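3 Sep 2019. Remum, the night boat

Eusebio Usuga got to the quay with one shoe untied and the ticket in his teeth.

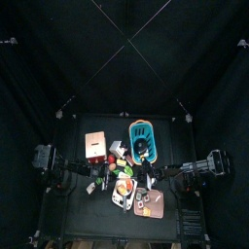 "Where does the ferry go after Remum?"

"Plumera, then back again in the morning," said the woman in the booth. Didn't look up. Stamped it.

So, Plumera. Fine. He ran.

Gangway already rattling. A boy with a rope shouting at him, at everyone. Up the steps, bag banging his knee, and inside the bag the letter, and inside the letter the number. 1,107. Cabin, locker, house, he had no idea. His aunt never wrote a whole sentence if a number would do.

The saloon smelt of chips. Every seat taken except one, across from a woman eating an orange over a newspaper.

"Is this free?"

"If you don't mind the peel."

Samah Ragab. She told him her name before he'd sat down, then her business, which was buttons. She sold them to Dellico, 2,000 at a time, grey, always grey. Going to Plumera to ask for her money.

"And you?"

"My aunt's died. I think I've got her house."

"You think?"

He showed her the letter. She wiped her fingers, read it, turned it over. Read the back, wich he hadn't known had anything on it.

*Ask at Fahmy. Bring 400. Don't let him keep the dog.*

"Who's him?" she said.

"No idea."

"What dog?"

Engines going now, lights of the town sliding off. He felt in his coat. Thirty, maybe, and some coins. Not 400. Nowhere near it.

"Fahmy's the boatyard," said Samah. "By the steps. I know it. He owes me as well."

"For buttons?"

"For a coat." She split the orange, gave him the bigger half. "We'll go there first, befor he's had his breakfast. You talk about the house. I'll get the dog."

He ate. It was sour. Somewhere below a door banged and banged, and she had already started on the crossword.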